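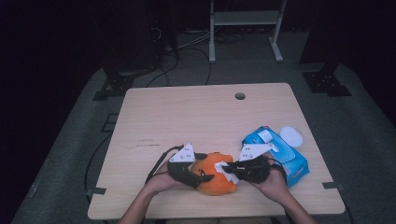 Both grippers on the orange soft one, wipes still on the table

Hand-held grippers keep squashing soft things, change the pads or change the grippers?
posted by tablecloth_and_tea, July

Hello all, and sorry in advance for the length! I've been trying out a pair of hand-held grippers, one in each hand, before we spend proper money on arms. Hard things are a joy. Soft, rounded things are another matter: one side pushes before the other has arrived, and the whole thing squidges off towards me. I've had the pair from Mandon for 2 weeks and can borrow a Jeswood pair, which closes more slowly but feels heavier in the wrist (mine aches by teatime). Would you swap the pads first, or go straight to comparing the two pairs? I'd also love to know whether the marker plates need to stay upright, as I do tend to tip my right hand inwards.

Podier
I'd do the pads first, my dear, because they're cheap and you'll learn a lot in an afternoon. Go softer than you think you need, and do the same pick 7 times with each set before you make up your mind. I once changed pads and grippers on the same morning and had no idea which had helped, so please don't copy me! As for the plates, a bit of tilt has never bothered my setup, but it depends where your camera sits. Tip your hand slowly while watching the tracking and note where it starts to jump. Do look at your cable too. Mine used to drag over the table and tug my left hand just as I was closing, and a loop of tape at the elbow cured it.

mostly_illés
Jeswood all the way, had mine ages, never squashed a thing. Bit heavy yes.

kettle_on_again
Lovely answer from Podier, and I'd only add that you might practise letting both sides touch before you squeeze at all. It took me a good few evenings to get the knack. I did try the Jeswood ones and went back to my old pair, purely for my wrists.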